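Two days into comparing fingertips on the Robotiq gripper, and I am still on cables. The test piece is an old desktop tower, laid on its side. 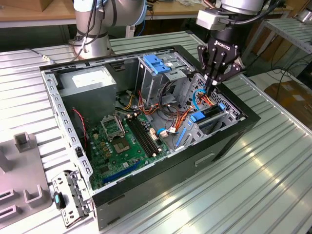

The Ulten pads are softer and give more on thin plugs. The stock ones hold position better. 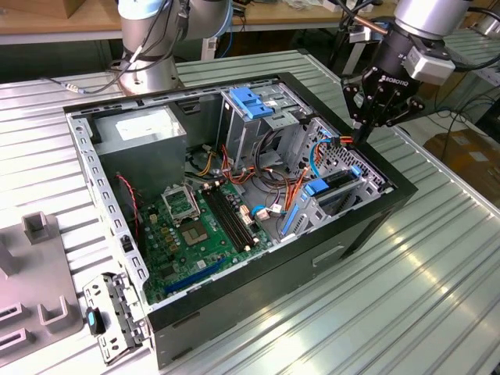 Ilaria Testa thinks I should drop the closing speed before blaming the pads. Her Clorna set slipped until she did.
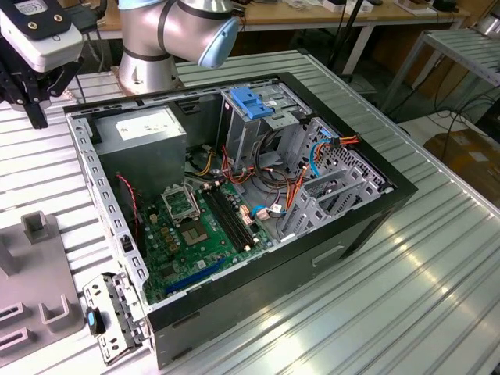

Speed is next, then, at 82 per cent of the current setting. I'm leaving the processor out. With the socket bracket flipped up, I want the approach kept well to the right of it.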